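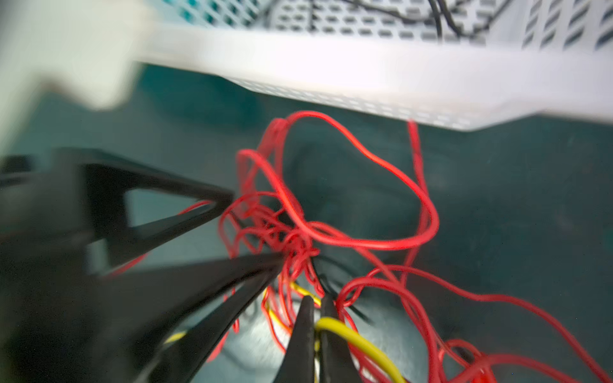

Gorazd Petkov asked last week why we can't just throw the whole tangle out and buy new wire, and whether sorting old leads is really worth a class session. Fair question, Gorazd! I said I'd answer it in the notes, so these notes are partly for you and partly for everyone who was nodding along behind you.

Course notes > Workshop Basics > Session 11: Wire, baskets and untangling

First, the money. A spool of decent hookup wire isn't a fortune, but we go through it fast, and most of what ends up in a knot is perfectly good. When I started teaching this course at Cumcombe I cut my way out of every tangle, and by the end of that first September I had a drawer full of pieces too short to reach across a breadboard. I still have some of them. (If you need very short jumpers, come and see me.)

So, untangling. A red mess like the one at the top of the page looks worse than it is. Most wire tangles aren't knotted at all, they're just loops sitting through other loops, and the quickest way to turn loops into real knots is to grab an end and pull. Please don't pull! Put the whole thing down on a flat surface and loosen it outward from the middle, a little at a time, turning it as you go. You want it to get bigger and floppier before it gets neater. When you can see one end clearly, back it out the way it went in.

Having so much of one color makes this harder, I know. Your eye can follow a yellow wire through the pile, but with the red ones you have to use your fingers. Pinch the wire close to the end and slide along it. Slow is fine. If you lose your place, go back to the end and start over – guessing which strand is yours at a crossing is how people end up threading the wrong loop.

Stiff solid-core wire keeps its kinks, so don't fold it sharply while you work. Stranded wire is more forgiving but springs back on you. Run either kind gently between finger and thumb once it's free, and feel for nicks in the insulation. Anything nicked goes in the scrap tub by the door, and I mean the tub, not back in the basket.

About the baskets. I like white plastic with slots in it, for a couple of reasons. Dust and clippings fall through, and you get a rough idea of what's inside without tipping it all out. The drawback is that thin leads love to poke through the holes and hook themselves there. Lift coils out from the top, and if something resists, look at the side of the basket before you tug.

Coils: wrap loosely around your hand, leave a tail as long as your palm, take two turns around the middle with the tail and tuck it under. Label long ones with masking tape. The Rainer cupboard is for coils, the Clavalach shelf is for spools, and yes, I know the signs are still the other way round.

For next time, bring one tangle from home and read the handout on stripping and crimping. Phone chargers count, holiday lights count double. Unplug them first, please.

Filed under: Handouts, Tidy Bench, Wire & Cable

Comments

Ka-ming Chiang
Does the palm-length tail work for thicker cable too? I tried it on an extension cord and it popped open right away.

Reply from the instructor
Too thick for it, I'm afraid. Use a hook-and-loop strap on those, there's a bag of them in the Rainer cupboard.

Gorazd Petkov
OK, I'm half convinced. The sliding trick got me through a whole set of headphones on the bus.

benchmouse
Is the crimping handout up yet? I only see the one for session 10.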